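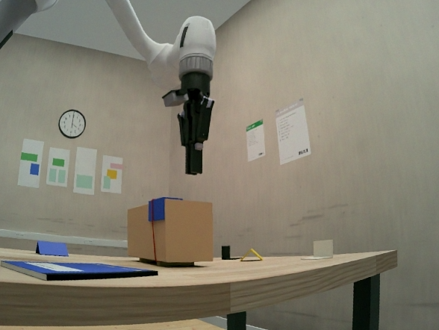 The Momlow public library will open a repair room in January, and anyone in town with a wobbly chair, a torn coat or a lamp that quit years ago is welcome to bring it along. The room is on the ground floor, in what used to be the periodicals corner, and it has been a long while coming. People have been asking for something like it ever since the hardware store on the square stopped taking in small repairs, and the library staff have kept a folder of those requests that grew thick enough to need a rubber band. The idea is a simple and neighborly one: a light wooden table, a few good tools, and somebody patient nearby who can show you which screw to turn first.

The money comes mostly from the Obura fund, which has helped the library before with large-print books and the new front steps. This time it has given enough to cover the tools, the shelving and the first year of supplies, and readers who remember last spring's book sale will be glad to hear that the $1000 raised there is going into the same pot. It paid for the sewing machines, both of them secondhand and both of them, the library says, running very sweetly after a good cleaning.

There will be room for 12 people at a time to begin with, and sessions will last 60 minutes, so it is a good idea to put your name down beforehand at the front desk or by telephone. You don't need a library card to take part, although the staff would be delighted to make you one while you wait (it takes hardly any time, and you can go home with a novel as well as a mended toaster). Children are welcome if a grown-up comes with them, and there will be a box of simple things for younger hands to practice on, such as buttons, hinges and old bicycle bells.

Visitors are asked to bring only what they can carry comfortably through the door. Clothing should be washed first, please, and anything with a cord should come with its cord, which sounds obvious but was apparently a problem over in Warkulside when the library there tried the same thing. Warkulside has been generous with advice all the same. Its repair room began as a single shelf of borrowed screwdrivers and is now busy enough to have a waiting list, and the people who run it came over to Momlow this fall to talk about what they would do differently. More hooks on the walls was the main thing, and better light over the sewing corner, and a kettle.

Momlow has taken all of that to heart. The hooks are up, the lights have been ordered from Starnier, the electrical shop on the mill road, and the kettle is already in regular use by the staff. Still on the wish list are a set of small clamps, leather needles, sewing thread in dark colors, and glass jars with lids for sorting screws and washers. If you have any of these sitting in a drawer at home, the front desk will take them off your hands with thanks any time the library is open.

Some things can't be accepted, and the list is a short one: microwave ovens, gas appliances, and anything that has been in a fire. Clocks are a maybe. There is a retired watchmaker in town who has been asked very nicely, and the library hopes to have an answer before the holidays.

The doors open at 2 in the afternoon for the first session, with coffee and seed cake for everyone who comes, whether they have something broken with them or just want to look around. The exact date will be posted on the notice board by the entrance as soon as the lights are in.

Posted 11/18/20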